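Cillumen Adds Group Calls With Shared Captions to Its Tilura Messaging App

RARNBRIDGE, February 10, 2026. Cillumen today released an update to Tilura, its messaging app for phones and desktop computers, that adds group video calls with live captions everyone on the call can read and save. The update is free for all current users and is available now in 108 countries. The remaining markets will get it in March.

Calls start from any existing chat. The person who opens the call can send a link to people outside the chat, and guests can join from a browser without making an account. Links expire when the call ends unless the host chooses to keep them open.

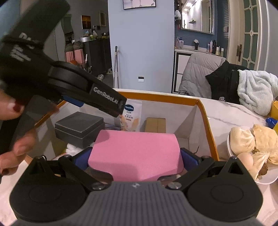
Captions are turned off by default. Once a host turns them on, each person can pick a text size and a background color, and can move the caption bar to the top or bottom of the screen. Saved captions are stored in the chat as a plain text file. They can be deleted by the host at any time, and they are not used for advertising.

Cillumen tested the feature with 435 households and small offices before release. Testers asked most often for a simpler way to mute a whole room and for a picture that stays steady on slow connections. Both requests are part of this version. On a weak signal, Tilura now lowers the video quality of people who are not speaking before it touches the sound.
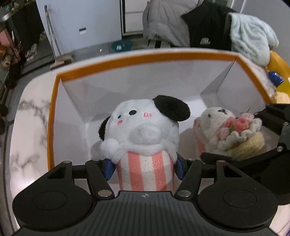 The update also changes how users share what is in front of the camera. A new Close View button switches to the rear camera, holds focus on the nearest item and turns off background blur. It is meant for things with small features that are easily lost on a call, such as the stitched mouth and pink cheeks on a plush panda. Close View works in calls and in recorded video messages.

Tilura 5 requires 221 MB of free space on a phone and 152 MB on a desktop computer. Users with automatic updates turned on do not need to do anything. Others can find the new version in their app store or on the Tilura download page.

About Cillumen
Cillumen makes messaging and calling software for homes and small businesses. The company is based in Rarnbridge and has a support office in Navarrete.

Press contact: Cillumen Media Office, Rarnbridge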